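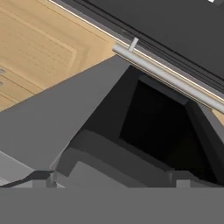 Flustance FL-2 Built-In Microwave: Review After Six Months

Reviewed by Tegwen Morgan
2024-09-10

When we redid the kitchen, the old countertop microwave was the first thing to go. It took up the only stretch of counter next to the stove, and the dial had been slipping for years. The cabinet maker, Jarmo Saarinen, suggested a built-in model in a tall cabinet and gave us a short list of units that fit a standard opening. We looked at two, the Flustance FL-2 and the Wynne Compact, and bought the Flustance.

Fitting

The trim kit is sold separately, and the product page does not make that clear. Ours came a week after the microwave, so Jarmo had to make a second trip. Order both together and check that the kit matches your cabinet width. The fitting itself went quickly. The unit sits on a shelf and is held by screws through the trim, and the cord runs through a hole in the back of the cabinet to an outlet next door. The manual says to leave a gap behind the unit for air. Measure from the wall, as our cabinet had a back panel that used up part of that space and it had to be cut.

Height matters more than I expected. I am fairly short, and Jarmo's first drawing put the floor of the microwave level with my chin. Lifting a full bowl of soup down from there is a bad idea. We lowered it by one drawer, and now I can see into a bowl without standing on my toes. My mother-in-law, Meinir Gethin, uses it when she visits and has no trouble with it either.

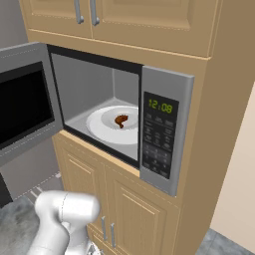
The door opens to the left, and you cannot change this. If you have a wall or a tall fridge on that side, stand in front of the space and swing your arm before you buy. The Wynne has a drop-down door, which some people like better, but it puts a hot plate and a flap of glass between you and the food.

Everyday use

Most of what we do is reheating, and the FL-2 does it evenly. Leftover rice comes out hot through the middle if you add a spoonful of water and cover it. Lasagna needs a stir or a rest halfway, as it does in every microwave I have owned. Meat on the bone is better at half power for longer. At full power the thin parts go tough before the thick part is warm.

Defrosting is the weak point. You enter the weight and the unit picks the time, and it picks too much. A pound of ground beef had cooked gray edges on the first try. I now enter a little less than the real weight and turn the meat over when it beeps.

The popcorn button burns popcorn. I use the timer and listen.

Noise is low. The fan keeps running for some three minutes after longer cooking, and the first night I thought something was wrong with it. The beep at the end is loud and repeats until you open the door. There is a way to turn it off, buried on page 6 of the manual: hold Stop and Clock together until the display goes blank. Ffion Probert, who lives upstairs and has the same model, had put up with the beep for a whole winter before I told her.

Cleaning

The inside wipes down well with a damp cloth. For dried sauce, I heat a bowl of water with a slice of lemon until it steams up and leave it closed for a few minutes. The seam around the inside of the door collects crumbs, and I go over it with an old toothbrush — the cloth does not reach.

Service

I called once about a rattle in the trim. The person on the phone asked for the serial number, which is on a sticker inside the door frame, and sent new clips at no charge. They arrived in October of last year as promised in the email, if I have the dates right; it may have been a bit later. The rattle has not come back.

Good: even heating, quiet, easy to wipe out.
Bad: separate trim kit, poor defrost program, loud beep out of the box.

Rating: 3 out of 5. I would buy it again at a sale price. At full price I would look at the Wynne a second time.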